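Open day at Erkaneo, Clemuvdale

16/10/2026

I went to the Erkaneo open day mostly because of the August stoppage. Anyone who buys wiring sub-assemblies in our part of the world heard about it, and most of us heard a different version. The invitation promised "a frank session on lessons learned", and I have sat through enough of those to bring a book for the train.

The frank session came first, in a hot meeting room with bad coffee. The short version, as they tell it: the harness cell, which they call Gresa, was meant to pick up a loose bundle of wires, lay it on a board and push the connectors home. It passed its acceptance run. A few weeks later a customer, Onyshchenko, found connectors that looked seated and were not. By the time the cell was stopped, 2814 harnesses had to be pulled back and checked by hand, and up to 80 of them were bad.

The slide gave the cause as "grip drift". Pressed on this, the presenter said the fingers were closing on the bundle slightly off the point they had been taught, so the push went in at an angle. The cell measured force and the force looked fine. I asked why there was no separate check that the latch had clicked, which any assembler does by ear and with a tug. The answer was that it had been "descoped". That is an expensive word.

After that we were walked round the development office, where the handling work is being done again from the start, with people holding the grippers and working on real harnesses at a table.
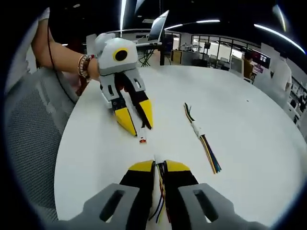

Wire harness work with hand-held grippers, Clemuvdale office.

I was more interested in this than in the slides. Soft, thin wires are a nasty thing to ask any machine to hold. They splay, they roll over each other, and the connector ends up facing wherever it likes. Watching for ten minutes told me more about the August fault than the cause-and-effect diagram did, and I did wonder whether anyone had spent those ten minutes before signing off the first cell.

Their figures: first-time seating was 94 per cent at acceptance and 88 per cent on the week of the complaint. Both numbers come from the cell's own force reading, the same reading that passed the bad parts. I said so. It was noted down.

On safety I got less. The guard door was opened a good deal during the checking, and a visitor behind me asked whether the cell had been properly isolated each time. We were told procedures had been "refreshed". No copy was on show.

The new version will have a pull test on every connector – or so the last slide said, with no date beside it. I have asked for the test method in writing and for a sample batch we can check ourselves. Until both turn up, our harnesses stay with the hand assemblers.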